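Search this site Search Menu

Pre-trial inspection checklist, two-arm sock hanging cell, with comments

Reading time: 8 minutes

Filled in by Clementina Coelho for the Stitthorpe manipulation group, June round. Henk Vermeulen replies where marked HV. Item numbers follow the old sheet, so please leave them alone even where they look odd.

I was asked to check two things: whether the cell is safe to run with a person nearby, and whether the success rate in the draft report can be repeated by somebody who did not write it. The first half went better than the second.

Marks used: OK, FIX (before the next run), OPEN (argued about, not settled).

Section A. Before power

A1. Emergency stop within reach of the operator's chair. OK.
Pressed it with the arms idle and again with them moving slowly. Both arms stopped each time. I would like the same test with a sock under tension between a gripper and a clip, and the sheet has never asked for it.

A2. Second emergency stop for the observer. FIX.
There is one on the inventory. It was in a drawer. A stop button in a drawer does not count as installed, whatever the inventory says.
HV: Agreed. Will be mounted before anyone runs again.

A3. Arm bases tight, table does not shift when pushed. OK.
Pushed from both long sides. No movement at the bases.

A4. Cables clear of the joints through the full reach. OPEN.
The cables at the wrists have slack in them, and they need some or the wrist cannot turn. My objection is to how the slack was chosen. I was told it was "about right." Right for which motion? Run each arm through its whole range at low speed, watch the loop, and write down where it comes nearest to a joint or to the work. A cable that lies over a sock will also hide it from the camera, so this belongs under results as much as under safety.
HV: We have had no snag in any trial.
CC: You have logged no snag. The log has no column for snags.

A5. Hanger hook secure. OK.
Gave it a firm tug by hand. It came back to rest by itself, though it kept swinging longer than I expected. See C3.

A6. Clips sound, no cracked jaws, springs in place. OK.
Opened and closed each one by hand. One was noticeably stiffer than the rest. The draft treats all clips as the same.

Section B. Power on, no cloth

B1. Arms home without crossing each other's space. OK.

B2. Speed limit set for shared work. OK, with a complaint.
The limit is in a settings file that anyone with a login can edit. I changed it and changed it back, and no warning appeared. Put a lock on it or print the value on the start screen.

B3. Grippers release on stop. OPEN.
They hold on stop. That may be the safer choice with cloth, and it is the wrong one with a finger. Pick one and write down why. At the moment it holds because that is how the gripper arrived.

B4. Tichý planner refuses a path that would bring the two wrists together. OK.
Asked for three bad paths on purpose. It refused all of them. This is the part of the project I trust most.

B5. Tandano logger running and clock matched to the arm controllers. FIX.
Clocks were out far enough that the recorded grip came before the recorded contact. Anyone training on these logs would learn that the sock leaps into the gripper.
HV: Fixed the same afternoon. Older logs can be shifted.
CC: Shifted by how much, and is the offset the same at the end of a session as at the start? I want to see that before the old logs go back in.

Section C. With cloth

C1. Socks laid flat, toes away from the front of the table, pairs next to each other. OPEN.
This is where I stop believing the headline. The draft says the method "handles household laundry." The method starts from socks that a person has smoothed out and set down in a neat order with their partners. At my house the laundry does not do that for me. Either say so in the first paragraph of the report, or tip the socks out of a bag and report what happens.
HV: Flat starts are standard for this kind of test.
CC: Then the standard is generous. State it anyway.

C2. Arm picks up one sock without dragging its neighbor. OK for the trials I watched.
I sat through eight. The neighbor stayed put in every one. Eight is not many, and somebody who knew the system well had laid out the socks.
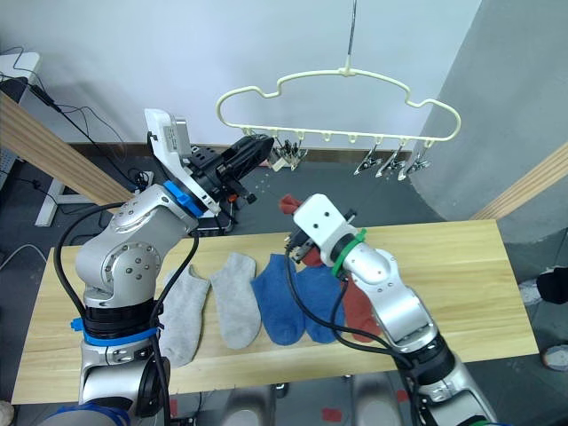 C3. Hanger at rest before an arm approaches a clip. FIX.
No rule exists. In practice the operator waits until it looks still and presses the key. So the method as tested includes a patient human who decides when the target has stopped moving. Either measure the swing and have the system wait, or start each trial at a fixed delay and accept the misses.

C4. Clip opens fully before the sock is brought up. OK.
Slow, but the order was correct every time I watched.

C5. Sock stays in the clip after release. OPEN.
The draft counts a success at the moment the gripper lets go. I would count it after a wait, and after a light knock to the hanger. A sock that drops while the operator is typing "success" has not been hung.
HV: We can add a hold time. It will lower the number.
CC: Yes.

C6. Operator's hands stay out of the cell between trials. FIX.
They don't. Socks get straightened by hand while the arms are powered and holding position. I saw it done and was told it is quicker. Power down to a safe hold, show a light, then reach in. Please treat this one as the most urgent line on the sheet.

Section D. The result

D1. Number of trials stated. OK.
The draft reports 246.

D2. Number of attempts stated. FIX.
A trial and an attempt are different things here, and it took me most of a morning to find that out. The controller has recorded 1853 grasp commands over the same period. Some of those will be warm-ups, some demonstrations, some retries inside one trial. I have no idea how they divide up and neither does the draft. If the arm gets to grab over and over until it works, the reader should be told how many grabs it was allowed.
HV: Retries are part of the method. Recovering from a bad grasp is the point.
CC: Fine, then report it as a result. Give the rate on the first grasp beside the rate with retries.

D3. Rule for throwing out a trial written before the trials began. FIX.
The rule is dated after. I am not accusing anyone of anything. I have done the same myself on a worse project than this one, and it made my numbers look lovely.

D4. Comparison method given the same chances. OPEN.
The Baron controller is used as the baseline, and it comes out badly. It was also run with its default settings, on one afternoon, by people who had spent months tuning the other one. Give it a few days of honest tuning or drop the bar chart.
HV: A few days is possible. Months are not.
CC: A few days would satisfy me.

D5. Range of cloth stated. FIX.
Short socks with ribbed cuffs, plain colors. No long socks, no patterns, nothing inside out. The cuffs matter more than the draft lets on, as a ribbed edge gives the gripper something to take hold of. Colors matter too: on a pale table a strong color is easy to find, and I would like the light gray ones reported separately.

D6. Pairing claim supported. OPEN.
"Matches pairs" is in the abstract. Socks that start side by side in matching colors are close to being paired already. Shuffle them, put in one with no partner, and see whether the system leaves it alone or finds it a friend.

Section E. Sign-off

Safe to run with no person inside the marked area: yes, once A2 and C6 are closed.
Safe to run with a person reaching in: no.
Logs fit for training: not until B5 is answered in writing.
Report ready to send: no. See D2 first, then D3.

For what it's worth, I came away thinking the two-arm coordination is good work and the planner is very good. The part I doubt is the distance between what I watched and what the abstract promises.

HV, last note: Accept all FIX items. Will argue C1 and B3 in person. Please keep 3 p.m. free for the repeat of A1 with a sock held in a clip.

CC: It's free. Bring the stiff clip.

Recent items

Gripper wear checklist, second revision
Notes on moving cable slack out of the wrist
Why we stopped counting partial folds
Stitthorpe cell booking rules
Camera cleaning and recheck sheet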